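Mokby gripper comparison: progress report for March
To: the Farooqui small grants panel
From: the Mokby project, Tranham

Hello all, and thanks for your patience with this one. I know you were expecting it before the end of February, but the second set of finger pads came late and I didn't want to send you half a comparison.

Quick reminder of what you're paying for. We have two sets of pads for the hand-held grippers, the flat foam ones we started with and the ribbed blue ones from Jimach, and I said I'd find out which we should use before we collect anything in earnest. The linkages, the cameras and the mounts have stayed exactly as they were. I promised you 100 grasps per set as a minimum and we've gone past that with both, which I'm very pleased about!

The foam pads got 133 tries. They're lovely on anything soft (straps, toys, a folded sock) and they leave no marks, but they really struggle with hard, shiny things that have rounded corners. You close on an earbud case, it feels fine in the hand, and then the case starts to turn as you lift. I also wore through one pair far sooner than I'd hoped, right at the tip, where all the work gets done.

The ribbed pads have had 222 tries, partly because they went on later and I'd got much quicker by then, so please don't read anything into the bigger number. Small glossy cases are where I've seen the clearest change.
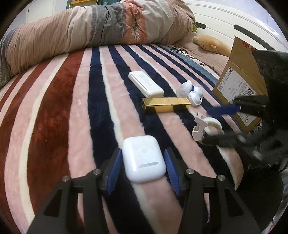 I've moved all the trials onto a bed with a thick striped blanket. The bench at Tranham was too kind to us. On a hard top you can press down and let the table do half the gripping, whereas on a blanket everything sinks a bit and tips when you nudge it, and you have to come in at a sensible angle. Scores dropped for both sets when I switched, so the early bench results are in a separate tab of the spreadsheet and I haven't mixed them in.

The objects are all ordinary household bits: power banks, earbud cases, a strap, a tape dispenser, a cardboard box. I'd planned to buy a proper matched set out of the grant and then didn't, so that line of the budget is untouched. I'd like to move it across to spare pads if you're happy with that (a one-line email would do me).

Two-handed work is slower going. With a gripper in each hand you spend a lot of time keeping one out of the other's view, and I've thrown away more of those recordings than I'd like. What helps is agreeing with yourself beforehand which hand moves first. I've now written that on a card and it stays by the bed, along with the list of objects in order.

The tape dispenser has become my favourite test. It's an awkward shape, it's narrow when you take it edge-on, and the foam pads dropped it so often that I nearly took it off the list. I'm glad I left it on. 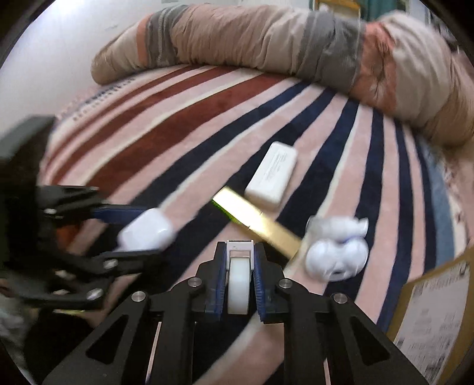
Ribbed pads closed on the tape dispenser, with the second gripper working to the left.

Things that aren't going so well. The ribs pick up fluff from the blanket, and after a long session they need a wipe or the grip starts to go off. I'm not sure yet how often is often enough. The wide lens also makes it hard to judge how far the jaws are from something low and flat, and both sets miss the thin power bank more than anything else. I don't think pads will fix that one.

Money: we're under on objects, slightly over on postage, and level on everything else. The full sheet is attached.

Next up is a run with the ribbed pads wiped at fixed intervals, then a repeat of the foam trials with a fresh pair so the worn ones aren't dragging the score down. If that goes to plan I'll send the final figures and a recommendation with the next report. Do shout if you'd like to come over to Tranham and have a go yourselves, mornings are best.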